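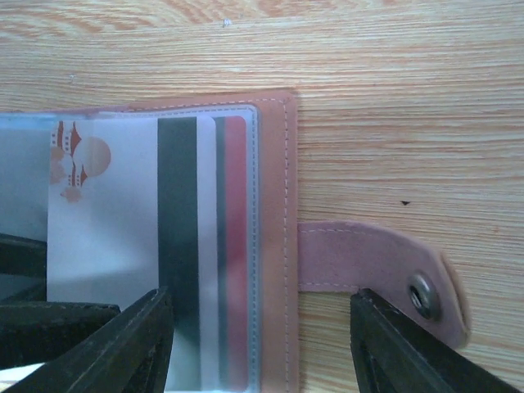

Card holders: your questions

Answers from Hala Hajji and Ro-un Gil at Prirska. We update this page when the same question lands in the inbox often enough. Last tidied up in February.

How many cards fit in one sleeve?

Depends on the card. Thick bank cards, fewer. Thin paper loyalty cards, more. If you have to push, it's full. Forcing it splits the seam and we can't mend a split seam, only swap the whole insert.

Can I overlap cards in a sleeve?

Yes, loads of people do. Fan them so a strip of each one shows and you can find the one you want by colour. Put the one you use most on top. They do slide about if the sleeve is half empty.

Will the plastic pull the print off my cards?

Normal printed plastic cards, no trouble so far. Inkjet, or anything you printed at home, can stick if left for months in a warm car. Slip a bit of tissue in front. Same goes for old photos.

My sleeve has gone cloudy. Help?

Damp cloth, drop of washing up liquid, wipe, dry with something soft. Take the cards out first. No nail varnish remover, no kitchen spray. Fine scratches wont come out, sorry.

Do contactless cards work through it?

One on its own, usually. Several together and the reader gets muddled or takes the wrong one. Take the card out to pay.

Does it block card skimming?

No. No lining in any of the leather ones. The Jumolik has one, but it only comes in black and grey.

How do I clean the leather?

Dry cloth for dust. Slightly damp for marks, then leave it open and flat till dry, away from the radiator. Pale colours (the pinks, the cream) pick up dye from new jeans and we haven't found anything that shifts it. Keep those in a bag, not a back pocket.

Can I use leather cream?

Colourless only, tiny amount, test on the inside first. Keep it off the stitching, it turns pale thread yellow.

A stitch has come loose. Now what?

Don't pull it! Snip nothing. Email us a photo and your order number. Repairs to stitching are free for 2 years, you pay the postage to us, we pay it back to you.

Can I buy just the inserts?

Yes, under Spares. Two sizes, Flateck and Ma. Flateck is for the fold-open holders, Ma for the small ones with a popper. They are not interchangable, please check before ordering.

Why is mine a different shade from the website?

Leather takes dye differently from one hide to the next, and screens vary too. If you really don't like it, send it back unused within the returns period.

Do you do initials?

Front cover only, up to three letters. Adds a few days. Personalised ones can't be returned unless there's a fault.

Large orders?

We can do up to 3,000 in one colour, longer wait for anything over that. Write to Ro-un with the colour, the number and when you need them by.

Didn't find your answer?

Email is quickest. Phone is mornings only, till noon.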